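Keeping Stone-Look Surfaces Flat

Printed stone patterns have moved from budget kitchens into furniture that sells at full price. The pattern itself is the easy part. What separates a good tabletop from a poor one is the core underneath, the bond between the layers, and how the edge is sealed.

Grasel, a small panel maker in Undolholm, builds its tops in 3 layers: a printed face, a dense core, and a backing sheet of the same weight as the face. The backing is never seen, and buyers often ask why they pay for it. A panel with a heavy face and a thin back takes up moisture unevenly, so one side swells more than the other. The result is a shallow bow that shows up first at the corners.

The company keeps a log of returned tops. Of the 141 returns it had recorded by last July, most came back with edge damage. Scratches on the face were a minor cause. Water had entered at a seam, usually near a sink or under a potted plant, and the core had lifted the print from below.
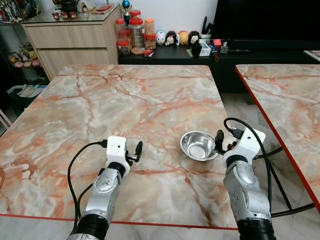
Edge sealing is where methods differ. Veditik, which supplies adhesives to furniture shops, recommends 2 thin coats on a cut edge, with a full cure between them. A single thick coat dries from the outside in and can trap solvent – the surface feels hard while the layer beneath stays soft. The Lodhi line of tables uses a glued strip instead. It is quicker to apply and easier to replace, but the joint has to be pressed evenly along its whole length.

Pattern repeat is a separate matter. Natural veining does not recur, and a print does. On a small square top the repeat is rarely noticed. On a long counter the same vein may appear at regular intervals, and installers will often turn every other panel end for end to break up the rhythm.

Storage before installation also counts. Panels should lie flat, fully supported, for 18 hours in the room where they will be used. Leaning them against a wall overnight can set a curve that clamping will not remove.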